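Clokano Workshop Skills, Unit 10
Looking after the hand-held gripper
Notes by Telma Saavedra, revised April 30, 2023

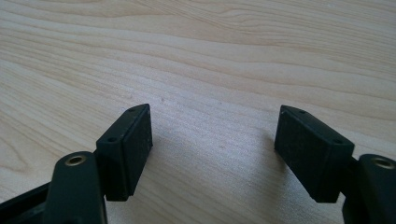 Fig. 1. Finger pads open over the bench, seen from the gripper's own camera.

Before you start

The gripper is a simple machine, and most of what goes wrong with it is done by people who thought it was too simple to need the notes. You have the notes. Please read as far as the part about screws.

We keep one gripper per bench and each has a log card. The card is where you write what you did, including the things you would prefer not to have done. Last September a card came back with the single word "fine" on it, eleven times, in the same pen. The gripper was not fine.

What you are looking at

Two pads, two arms, one body. The pads are the black blocks facing each other and they are the only parts meant to touch anything. Each has two small round holes in its narrow top face. Each arm ends in a rounded top with a brass-coloured insert set into it. Learn where the inserts are, as they come up again under "Play".

In Fig. 1 the pads flare outwards and make a loose V, wider at the far end. Students report this as a fault every term. Judge the pads when they are closed. If the faces meet along their whole length, leave them alone.

Cleaning the pads

The faces collect fine specks of whatever has been on the bench. A speckled pad still grips, up to a point, and then one day it drops something in front of visitors.

Open the gripper fully and lay it down with the pads clear of the bench. Wipe each face with a barely damp lint-free cloth, working towards the tip. Go along the bevelled edges as well. Dry with a second cloth. Solvent is not to be used, and neither is the sleeve of your jumper.

Wipe the bench too. One crumb on the table will find its way to a pad sooner or later.

Checking for play

Hold the body in one hand and rock each pad gently with the other. A little give is normal. A click is not. If you feel a click, find out whether it comes from the pad or from the arm: steady the arm with a thumb and rock the pad again. If the click has gone, suspect the arm, and look at the brass-coloured insert. It should sit square in the rounded end and should not turn under a fingernail. An insert that turns goes to Sun-ja Na in the stores, along with the whole arm. Do not glue it. We have a drawer of arms that somebody glued.

Swapping pads

Pads are changed as a pair, at 4,000 cycles or when a face is visibly worn, whichever comes first. The spare pairs are in the Jovus cabinet, bagged together. A new pad beside an old one will close crooked and you will spend the afternoon blaming the software.

Take the left pad off and fit its replacement before you touch the right. This sounds fussy until you have both old pads and both new ones loose on the same bench. Start every screw by hand. Tighten a little at a time, going from one to the other, and stop when they are snug. The arms are less forgiving than you are strong.

Then close the gripper on a strip of plain paper and pull. The paper should resist evenly at the near end and at the tip. If it slides out at one end, loosen, reseat and try again.

The log card

Write the gripper number, the cycle count and your initials. A good entry from the Kostura group read: "Count 757. Pads wiped, no play left, slight click right, insert sound, reseated pad, click gone." It tells the next person everything and took less than a minute.

For next time

Bring the card for your bench and be ready to do a full pad swap in 28 minutes, paper test included. The record is held by the Yáñez bench, who forgot the paper test, so it is still open.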